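Choosing a floor for the back hallway

May 1, 2025

We have been putting off the back hallway for two years. The old vinyl was curling at the door and the boards under it squeaked, so last month I finally called Postel and asked for a quote. They can start in July.

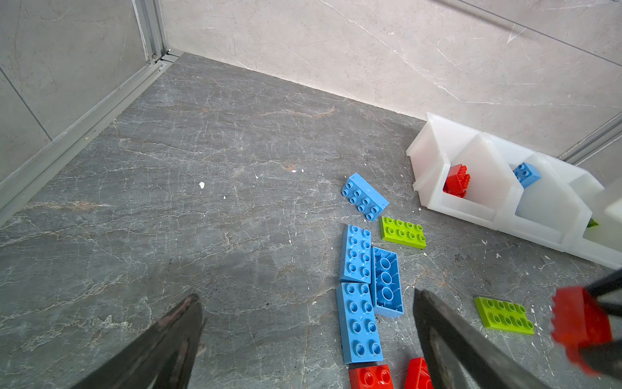
Price was the first thing I looked at. The plain gray tile from Nomel was the cheapest by far, and the sample looked fine in the store. At home it showed every crumb. A dark stone look with thin white and rust-colored veins, set against a light beige wall, is much closer to what I want – busy enough to hide a day of shoes. Pramora has one like it, in 12 inch squares.

Grout took longer than the tile. I went with a medium gray, and narrow joints.

One warning about dark floors: pale dust shows. Small white specks stand out on dark gray, veins or no veins, so plan on sweeping more often than you do now.

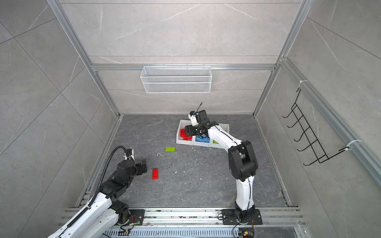

What is left to do

Take the door off and trim it. Move the coat rack. Order the tile, plus four spare squares, and pay Postel the deposit.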